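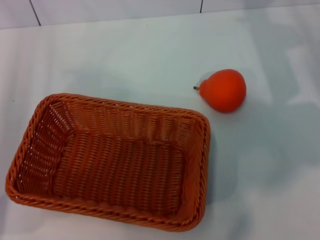
*Head camera, pear and basket task, start position.*

**Ticket 961 – gripper closes late during hand-over-hand teaching**

**Opened by:** Kekeli Sulemana, Dullivton bench
**Status:** closed, with one follow-up

Hello everyone, and thank you for being so patient with me on the phone. I promised I'd write this up properly, so please forgive the length.

We're teaching the arm to pick up the toy pear and set it in the basket. I drive it from the Plimik hand controller, and the recorder saves the arm's motion along with the head camera view. The starting layout is always much the same: empty basket on the left, pear lying on its side up and to the right of it, plenty of bare white table for the arm to come down over.

**What went wrong**

I'd squeeze the trigger, see the fingers start to close, and lift. On playback the arm lifted first and the fingers closed on nothing, a moment later. The pear stayed on the table. When I drove the arm live it all felt fine to me, so I blamed my own timing for longer than I should have (sorry about the first note I sent, which was a bit gloomy).

**What I tried**

1. Restarted the controller and the recorder. No change.
2. Taught the pick again at a crawl, with a long pause before lifting. Playback worked, but the learned motion then had that pause baked into it, and I'd rather not have the arm sitting there thinking over every pear.
3. Swapped the controller cable for the spare. No change, and I've put the old one back.
4. Moved the pear a little closer to the basket in case the reach was the trouble. No change.
5. Switched off the controller and guided the arm by hand, using the button on the wrist to close the fingers. Playback was spot on every time.

That last one cheered me up a good deal, as it pointed at the controller side and left the arm out of it.

**Reply from Kpodo support, Thursday afternoon**

> Hi Kekeli, thanks for the careful notes, they saved us a lot of digging. Could you open the trigger settings and tell us what "smoothing" is set to? On a new profile it should be 2. Please also check whether the recorder is saving the trigger command or the finger position. For teaching by remote control we'd like you to save finger position.

**What I found**

Smoothing was at 7. I think it came across when I copied the profile from our Flirketen setup, where we wanted a very gentle squeeze. The recorder was saving the trigger command too, so I had two things wrong at once – no wonder I was going in circles.

I set smoothing back to 2, changed the recorder to finger position, and saved the profile under a new name so the Flirketen one stays as it was. Then I taught the task again from scratch, five demonstrations at my normal speed. All five played back with the fingers closing before the lift, and the pear went into the basket each time. On one of them it brushed the braided rim on the way in, but that was my steering and the playback copied it faithfully.

**Old recordings**

Please don't train on anything I made with the copied profile. I've moved those into the "hold" folder. The hand-guided ones are good and can stay where they are.

**Follow-up**

Could the recorder show a small warning when a profile is copied from another bench? I'd have spotted this before lunch if it had. Kpodo have said they'll log that as a separate request, and I'm happy to try out a test version whenever there is one.

Closing this from my side. Thank you again, all of you!

– Kekeli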